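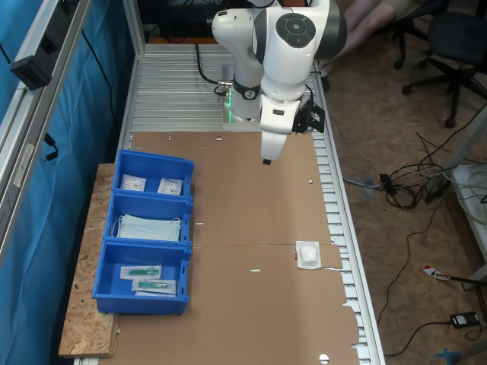 I have been trying to cancel a parking app for three weeks. I don't want much from it. I downloaded it in the rain outside the leisure centre in Bullthorpe, because the machine that used to take coins has a bin bag over its head, and I needed forty minutes so I could watch my niece swim. Now I have an account, a password I've forgotten, and a friendly email every few days asking if I've thought about upgrading.

So this is going to be a grumble about cash, or more to the point about the things you used to be able to do without telling anyone who you were. If you're the sort of person who pays for everything with your watch and has never had a bad moment doing it, good for you, and I mean that! My brother is the same. He hasn't carried a wallet in years and he looks at my purse as though I'd pulled out a quill.

My purse, for the record, is a fat red thing with a broken popper and I love it. On a normal week it holds a couple of notes, a fistful of coins, my library card, two stamps and a receipt for some grout. When I leave the house with it I know what I've got. When it's empty I stop buying things. I have tried every budgeting method going (there was a spreadsheet, there was an app called Perlow that sent me a sad face whenever I bought lunch) and the only one that has ever worked is looking into the purse and seeing the lining.

People always bring up old folk at this point, and fair enough, my mum's friends do struggle. But I get a bit cross when it's left there, as if the whole problem will sort itself out once a certain generation has politely died. I'm forty-six. I can work a phone. I just don't want to work it in order to buy a bun.

The bun is a real case. There was a bakery on Skinner's Row that went card only last May, and for a while I kept going, because the cheese twists were very good. Then one morning the card reader was down and the girl behind the counter had a full tray of warm twists in front of her and I had a five pound note in my hand, and neither of us could do anything about it. She was lovely about it. She said it might be back in ten minutes. I stood there for ten minutes with four other people, all of us with money, all of us hungry, looking at bread. I gave up and went to the market.

I should say something about the market, as it's the other half of what I'm on about. Ntombi Nkuna has had the fruit and veg pitch at the top end for as long as I've lived here, and she takes both. Card, cash, she doesn't mind. I asked her once if the cash was a pain and she gave me a proper answer. Yes, it's a pain. She has to get to the bank, and the branch in Bullthorpe shut, so that means a drive and paying to park (with the app, obviously). She pays a fee on the card machine as well, so neither way is free to her. But she reckons a good chunk of her regulars would drift off without the cash, and they're the ones who come in all weathers. She also said that children buy apples from her with their own coins, and I've thought about that quite a lot.

How does a seven-year-old learn what money is now? I learned with a paper bag and ten pence and a jar of cola bottles. You could see the money go. You could drop it down a drain and have a terrible afternoon. My niece has a card with a cartoon otter on it, and my sister gets a ping whenever she spends anything, and I'm sure it's very safe. But she asked me at Christmas how much was "in" her card, and she turned it over to look. She's a bright girl. I couldn't think what to tell her.

I do know the arguments on the other side. A shop with no cash in the till is harder to rob. Notes are filthy. Staff don't have to spend half an hour after closing cashing up, and having done that job for two summers I wouldn't wish it on anybody, particularly the night I was 84 pence out and we all had to stay until it was found. (It was under the charity tin.) Small traders who started with nothing but a phone and a little reader have done well out of it, and I'm glad. There's a man who sells dumplings out of a horsebox called Xaba who told me he'd never have got going if he'd had to sort out floats and change, and his dumplings are an argument in themselves.

So I'm not asking anyone to give up their watch. What I'd like is for the basic stuff to be payable in coins. Parking, buses, loos, the post office counter, prescriptions, the swimming pool, milk. If it's run by the council or you can't reasonably do without it, there should be a slot or a person. If it's a cocktail bar, do as you please, I can't afford you anyway.

I said more or less this at the town meeting, to a good turnout for Bullthorpe, and a councillor explained that putting coin machines back in the car parks would cost around £2,000 each and that "usage didn't support it". Well, no. There's a bin bag over it. Nobody's usage is going to support that! He was nice enough and he wrote something down. I've since started a petition, on paper, on a clipboard, and it lives on Ntombi's stall next to the satsumas. I was aiming for 100 names and we have 499, which makes me want to stand at the top of the market until somebody gives me one more.

One bit I haven't worked out is tipping. I always liked leaving coins under the saucer, partly because I knew who'd get them. The café by the station now swings a screen round at you with three buttons on it while the person stands there, and I press the middle one every time out of sheer embarrassment, and I have no idea where it goes. I've asked twice. The first time I was told it was pooled, the second time that it went through something called Skinus, and the lad who said it shrugged in a way that made me think he'd not seen a lot of it himself. If anyone who works there wants to put me right, I'd like to hear from you.

I still haven't got out of the parking app, by the way. To close the account you have to log in, and to log in you have to reset the password, and the reset goes to an email address I must have typed wrong with wet fingers. Yet the newsletters arrive perfectly well. I've written them a letter and put one of my two stamps on it.

Recent posts
Why I still go to the library for things I could look up
In praise of the short bus route
My neighbour's hedge: an update
What happened to proper opening hours?
The great cheese twist debate, your letters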